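Matched microgrant: does in-kind equipment count toward the co-contribution?

Posted in Small Business Help > Grants and Funding

Tóth

I run a two-person sewing and soft furnishings business and have been shortlisted for the Dralura Starter Grant, March intake. The guidelines say the applicant must show a co-contribution of 30 per cent of total project cost, "cash or eligible in-kind". They do not define eligible in-kind anywhere I can find.

My project budget is an industrial overlocker, a cutting table and a short course in pattern grading. I already own a second-hand walking foot machine that will be used on the project. I was going to list it at replacement value. I was also going to list my own labour for setting up the workroom.

Two things I need to sort out before I submit the final budget:

Can an asset purchased before the application date be counted at all, and if so at what value?

Does the owner's unpaid labour count if I am a sole trader and not on wages?

I have rung the program line and been told to "refer to the guidelines". The portal closes at 4 pm on the last day of the month and does not accept late attachments.

Ranine

Depends on the program. I put my ute down on one of these and it went through fine. Just put everything in and let them knock out what they don't like.

Alfie Ashworth

I would not follow the advice above. On a matched grant the assessor recalculates the percentage after striking out ineligible items. If that drops you under 30 per cent the application can be ruled non-compliant, and many programs do not give you a chance to amend the budget once it is lodged.

I have not assessed for Dralura, so check each point against your own funding agreement. The usual treatment is as follows.

Existing assets. Most programs exclude the capital value of anything bought before the project start date. What they sometimes allow is the value of its use over the project period. You would work that out from depreciation or from a commercial hire rate for a comparable machine, apportioned to the project. Replacement value is nearly always rejected. If you use a hire rate, attach a written quote from a hire firm.

Owner labour. For a sole trader this is the weaker claim. Where it is allowed there is normally a capped hourly rate and a requirement for timesheets. Where the guidelines are silent I would leave it out of the co-contribution and mention it in the project narrative instead.

Cash. Show enough cash to meet the threshold without any in-kind at all, then list the in-kind as additional. A bank statement with the balance visible is normally sufficient evidence. Even 200 dollars of headroom helps if a supplier revises a quote between lodgement and approval.

GST. Check whether the budget is to be entered inclusive or exclusive. If you are registered and enter inclusive figures on an exclusive form, your percentages will still look correct but your totals will not match the quotes.

Also put your query to the program by email. A phone answer is no use to you at acquittal. Quote the clause number and ask for a yes or no on each item.

On attachments, portals of this type often ask for a photo of the premises. Keep the file small and label it with the budget line it relates to. 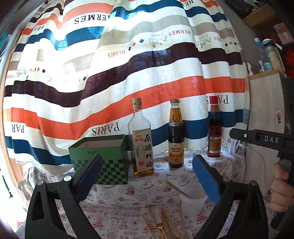 Attachment 2: striped curtain and table with printed cloth

Tóth

Thanks Alfie. I have taken the walking foot machine out of the co-contribution and will cover the full 30 per cent in cash. The labour has been moved to the narrative. Emailed the program with the clause numbers.

One follow-up. My overlocker quote is from Jitent and is valid for 30 days, which will lapse before the outcome is announced. Do I need a fresh one now?

Alfie Ashworth

Generally no. The quote has to be valid on the date of lodgement. You will probably be asked for an updated one before the agreement is signed, and any increase will be at your cost. Ask Jitent to put the model number on it so the two can be compared.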